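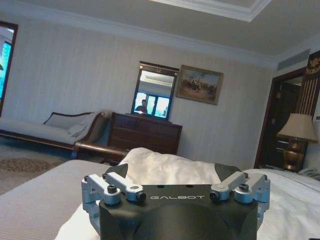
The Jastham memorial blanket costs $162 with a name and two dates woven in. Funeral homes call it an heirloom – I'd call it a good throw. Lay it over a bed at home before you pick a size.

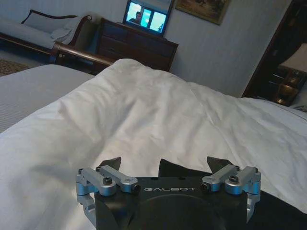 Pisach says the yarn won't fade. Ask for that in writing. The cream shade may get lost on a white duvet, so look at the navy. 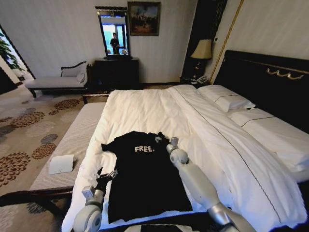
Obituary text can run up to 200 letters. Less reads better. White capitals on black, like the FREE. on a T-shirt, show up well from across a room.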